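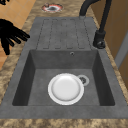

Ravn publishes good practice guide for testing household robots in simulated kitchens

Ravn has today published a guide to good practice for teams that test household robots in simulation before they are let loose on real crockery. The guide is free to download and covers kitchen tasks only, starting with work at the sink.

It was written over the past year with robot maker Dodmont and software firm Gotine, and was tried out by the test group at Sadard before release. It is voluntary. It does not replace any safety standard that applies to a finished robot, and passing the tests in it does not give a product any kind of mark or approval.

The main purpose is to make results easier to compare. At present two teams can both report that a robot hand is able to lift a plate out of a sink, while one has used a shallow tray and the other a deep basin with steep sides. The guide asks teams to state the depth of the basin, the slope of its walls, the position of the tap and the starting place of the plate, and to publish these with the result.

Under the guide, each task must be run 100 times with the plate in a different position on each run. Teams must report every run, including those stopped early. A run in which the hand touches the tap or the rim of the sink is recorded as a contact, even if the plate is lifted and put down safely afterwards. Where a team leaves out any run, it must say which one and why.

A further 20 runs are set aside for awkward placings. These include a plate resting partly over the drain and a plate close against the basin wall. The results are to be shown in a separate table and may not be averaged in with the rest.

"We kept seeing a single success rate with nothing behind it," said Jytte Ásgeirsdóttir, who edited the guide for Ravn. "A reader had no way of knowing if the plate was always in the same spot. We would like people to write down what they did in enough detail for another team to do it again."

The guide also sets out how the simulated kitchen itself should be described. Surfaces that shine, such as glazed plates, can be hard for a robot's vision software to deal with, so teams are asked to list the lighting settings they used. They are also asked to keep the sink, worktop and cupboards fixed for the whole of a test series. If anything is moved, the series starts again from the first run.

On safety, the guide recommends that no task is moved to a real kitchen until it has been completed in simulation by 2 people working separately from the same written instructions. Limits on speed and grip force must be set before the first real run and may not be raised during the session. A person with a stop button should be present at all times, and nobody should reach into the basin while the arms are powered.

Sections on drying racks and dishwashers are being drafted and will be sent out for comment in October. Glassware and knives are outside the scope of this edition.

Teams that wish to comment on the guide, or to send in results for the shared record, can do so through the Ravn website. An online briefing for test engineers will be held on Monday, with time for questions at the end. Places are free but must be booked.

ENDS

Notes to editors

The guide may be quoted and copied without charge provided Ravn is named as the source.

Interviews with Jytte Ásgeirsdóttir can be arranged through the Ravn press office.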